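3.2 Montage et poste de travail

Le poste a été construit dans l'atelier partagé de Judimthorpe, avec l'outillage courant du lieu. Les deux bras sont fixés sur un même rail d'aluminium placé à l'avant du plateau, chacun par une platine noire. Nous avions d'abord prévu deux pieds indépendants, mais l'écart entre les bases variait d'une séance à l'autre et il fallait reprendre l'étalonnage. Le rail commun a réglé ce point.

Le câble de chaque bras suit les segments blancs, maintenu par des clips, puis descend devant le rail. Une boucle de mou est laissée à la base – sans elle, le connecteur du poignet se débranchait en fin de course. Le logiciel de commande, Husar, tourne sur un ordinateur de bureau ordinaire et envoie les consignes aux deux bras à une fréquence de 100 Hz.

La tâche retenue est la manipulation de vêtements froissés. Un vêtement est posé au centre du plateau et les deux pinces l'abordent par des côtés opposés (figure 4) ; les autres pièces du lot restent sur le plateau. Corina Hodoroagă a réalisé l'ensemble des démonstrations, soit 225 essais, dont 59 ont été écartés à cause d'une perte de synchronisation entre les bras.

Figure 4. Les deux pinces de part et d'autre du vêtement orange, au centre du plateau. Trois autres vêtements sont disposés vers le fond.

Les essais écartés n'ont pas servi à l'apprentissage, mais leurs journaux ont été conservés. Ils sont repris dans la section 3.3, consacrée au recalage des horloges.
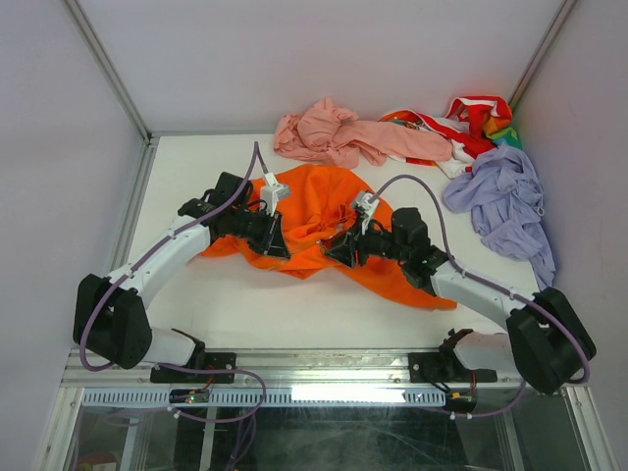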